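**Plolby Working Group on Simulated Manipulation**
Thread, 31 Jul 2019

**1/** The working group has adopted its revised rules for recording robot manipulation episodes in simulation. They apply to every team that submits to the shared Plolby archive. The main points are set out in this thread. The full text has 32 clauses and is open to all member teams.

**2/** The rules cover wrist views, fixed views and joint logs. They do not cover physical robots, which remain under the Deák lab code adopted in June.

**3/** Clause 4, starting state. Every episode must begin with the gripper open and empty, clear of all objects and all surfaces. The state is to be confirmed from the wrist view and from the log. One of the two alone will not be accepted.

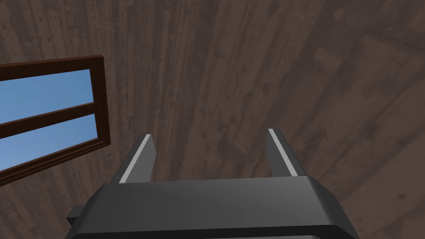
*Wrist view, gripper open and empty, plank wall and window behind. Dorkier room.*

**4/** Please note that a wrist view with no task object in it is still a valid view. Teams have been trimming such stretches before submission. Clause 5 now forbids this. The approach is part of the episode and must be kept whole, including any time the wrist is turned toward a wall or a window.

**5/** Clause 7, room records. The name and version of the room must be entered with each episode. If a wall, floor or counter texture is changed, that is a new version. "Same as before" is not a version.

**6/** Clause 9, clutter. Of the 509 episodes reviewed for this revision, almost 100 listed the target object and nothing else, although other items were within reach of the fingers. A record of this kind cannot be used to study contact with neighboring objects. All items in the workspace must now be listed.

**7/** Items are to be named by what can be seen. Where the object library gives a name, enter the library name as well, in its own field. Where the two disagree, leave both as they stand and set the review flag. Do not correct one to match the other.

**8/** Clause 11, objects that touch. When two items rest against each other between the open fingers, the record must name both and must state which is the target. The fingers may not close until the target has been entered. 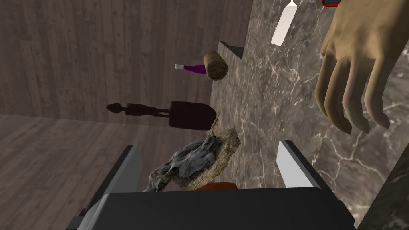

*Crumpled gray item and tan stone-like piece between the open fingers; further items near the marble surface. Dorkier room.*

**9/** An item that shows only in part is still to be listed. Where its type cannot be told from the view, enter its color and the word "partial." Guesses are to be kept out of the name field. The notes field is the proper place for them.

**10/** Clause 12, human forms. Any hand, arm or figure modeled at human scale is to be treated as a person for the purpose of clearance, even in simulation. Small figurines are objects and are listed as such. The group received several comments on this clause and has kept it without change.

**11/** Clause 14, stopping. An operator may end an episode at any time and need not give a reason. Ended episodes are kept, marked "stopped," and counted in the team's total.

**12/** Teams have 6 weeks to bring open submissions into line. Episodes already in the archive will not be removed, but they will carry the label "prior rules" and will be left out of the Colby comparison set.

**13/** Barnabás Katona is the contact for clauses 7 through 11. Requests for an exception must be made in writing before recording starts and must name the clause concerned.

**14/** Comments on the wording of clause 9 remain open. Replies to this thread will be read, but only comments sent through the archive form will be entered in the record.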